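The Long Table at Rirnmont

Supper at the old grange hall in Rirnmont starts at 6 p.m., and by 5:30 the coats are already three deep on the hooks. The meal has been held once a month for 18 years. It costs whatever people want to put in the coffee can by the door.

Heather Tautahi runs the kitchen. She moved to town from Postusbridge to teach fourth grade and came to her first supper because her stove was broken. She was handed a peeler. "I did carrots for an hour and talked to a man about his well pump," she says. "I went home knowing more people than I had met all fall."

The first supper drew 27 people, most of them from the two farms on Kwan Road. Now the hall seats 70, and in December they eat in shifts. The menu has barely changed. There is soup, bread, a baked dish with meat and one without, and whatever pie comes in. Tautahi tried a curry once and still hears about it, mostly from people who want it back.

What has changed is the way the table is set. For years the suppers used paper plates, and the trash filled 2 large bins every month. Mei-kuen Mak, a retired bookkeeper, thought that was a waste of money and asked people to bring their own dishes. Nothing matched, and that suited everyone. Some families now set a place at home the same way they do at the hall, with a cloth under the plate and the fork laid out before the food is ready.
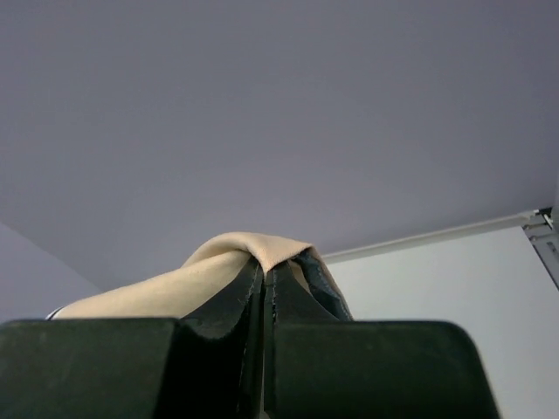
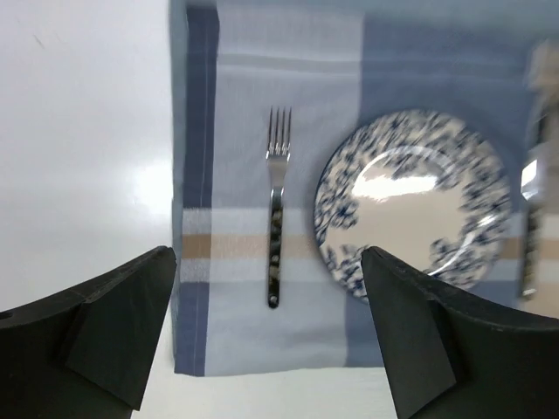 Mak keeps the accounts in a green ledger. The hall charges no rent, but the group pays for propane and gave the money for a new dishwasher two winters ago. The old one took nine minutes a load and leaked. Before it was replaced, the cleanup crew washed by hand and rarely got out before ten.

Other towns have asked how to start a supper of their own. Proronmont began one last spring in a church basement and borrowed the soup pots for the first three months. Tautahi told them to pick one night and keep it, even when the weather is bad. In Rirnmont the smallest supper on record was held during an ice storm, when eleven people came and ate by lantern light.

The next one will be split pea. Mak has asked for more bread.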